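Visit Report: The Media Packing Room at Coltusholm
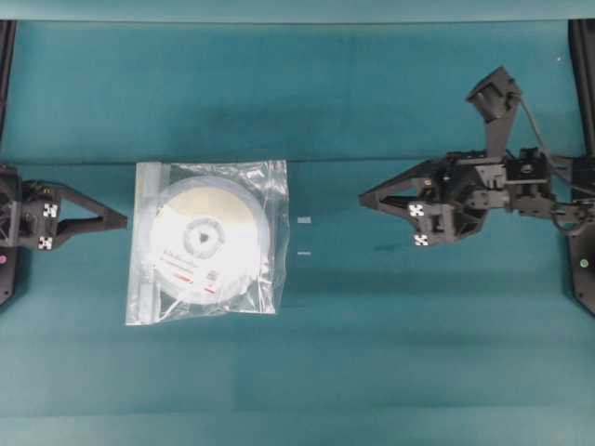 Page last changed: February, 4:15 p.m.

Members of the Cluvcombe Local Records Society were received at the Coltusholm media store for an afternoon visit devoted to the handling and packing of discs. The store holds recordings deposited by libraries, schools and parish offices in the district, many of which exist in a single copy. The Society has 175 discs of its own awaiting transfer, and the visit was arranged so that members could see how such material is received.

The party was admitted at 2 p.m. and shown first to the intake counter, where deposits are checked against the sender's list. Anything without a list is set aside until one is supplied. Our hosts were firm on this point, and members who have been preparing boxes at home are asked to take note.

The greater part of the visit was spent in the packing room. The work surface is covered in teal-green fabric, against which a clear bag and a white disc are both easy to see. Bags of the zip-top kind are used throughout. A disc goes in with its label facing out, and the bag is then pressed flat and closed. Staff prefer a bag only a little larger than its contents, as a disc that slides about is more likely to be marked by its own packaging.

Several members asked about labels. The printing on many discs is small and pale, and it becomes harder to read once the film of a bag has wrinkled and begins to catch the light. The store's practice is to copy the wording in full to the intake list before the disc is packed. Adhesive notes are not placed on the disc itself. Where a note is needed, it goes on a slip of paper filed with the list.

Packed discs are stood upright in boxes supplied by Vandenberghe, each holding 70. The boxes are kept on the lower shelves in a room without windows. The store records its holdings in a catalog called Tostamard, and members were given a short demonstration from the reading room terminal. Searches may be made by depositor, by title or by shelf. The title search is strict about spelling, and two of our members failed to find recordings they had deposited themselves until a clerk corrected the entries.

The visit closed with a discussion of the Society's own collection. It was agreed that the discs will be sent in 3 deliveries, beginning with the oral history recordings. The Society will provide its own lists and Coltusholm will provide bags and boxes. Discs with visible cracks should be kept back for separate advice - they should not be mailed under any circumstances.

The Society thanks the staff at Coltusholm for their time and for the tea served in the reading room. Members wishing to help with the lists may leave their names at the Cluvcombe office.

Comments

millpond_reader
Thank you for the report. Do we remove the paper sleeves first or leave the discs in them? Mine are all in sleeves.

Cluvcombe Office
Please leave them as they are. The store will decide on arrival.

Northgate member
I was in the party. The shelf search in the catalog is much easier than the title search, for anyone trying it from home.

tapes_and_reels
Will they take cassettes as well?

Cluvcombe Office
Cassettes are not included in the present arrangement. We have asked and will update this page when we have a reply.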